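Pernside Listing Text Set

Maintained by Tumelo Mathebula. Last revised in June.

Contents

The set holds the written descriptions from residential sale listings in Pernside and the villages to the north of it, together with the room schedules supplied by the agents. It was put together to test how well asking-price tools cope with free text. There are no sale prices in it. Those are kept separately and joined on listing_ref.

Source

Listings came from two agents, Ralliver and Visser, under a written agreement with each. Kivmont supplied the street index used to assign districts. Withdrawn listings are kept and marked as such. Auction lots, new-build plots sold off plan and anything let with a sitting tenant are left out.

Files

listings.csv: one row per listing
rooms.csv: one row per room, joined on listing_ref
districts.csv: the 14 districts and their codes
photos/: interior photographs, resized
CHANGES.txt

Fields in listings.csv

listing_ref: text, unique
agent: R or V
district: two-letter code
tenure: freehold, leasehold, share, unknown
bedrooms: whole number, as stated by the agent
asking: pounds, no commas
body: full description, line breaks replaced by a single space
status: live, under offer, withdrawn

Fields in rooms.csv

listing_ref: as above
room_name: as written by the agent
length_m, width_m: metres, to 2 decimal places
floor: lower, ground, first, second, loft

Cleaning

Telephone numbers, email addresses and vendor names were removed from body and replaced with a single tilde. House numbers were removed; street names were kept. Descriptions shorter than 40 words were dropped. Imperial sizes were converted and the original text discarded, so rounding errors of a centimetre or so should be expected in older Visser rows.

Where both agents listed the same house, both rows are kept. They are not linked. Matching on street and room sizes finds most of them, but terraces built to one plan give false matches.

Photographs

Faces in photos/ are pixelated. Clothing and printed text are left as they were. The photographs are not needed to use the CSV files and may be skipped when downloading.
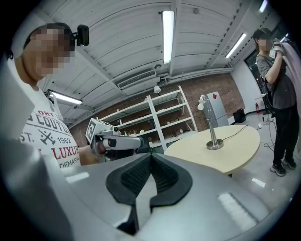 Indoor photograph with both faces pixelated and the T-shirt print left in.

Known problems

"Box room" and "study" are used loosely and sometimes counted as bedrooms. Tenure is unknown for more than 10 per cent of rows. Conservatories appear under at least three spellings. The floor field is unreliable for split-level houses.

Use

Research and teaching only. Do not republish body text in full. Corrections should quote the listing_ref and the field name, and will go into the next revision.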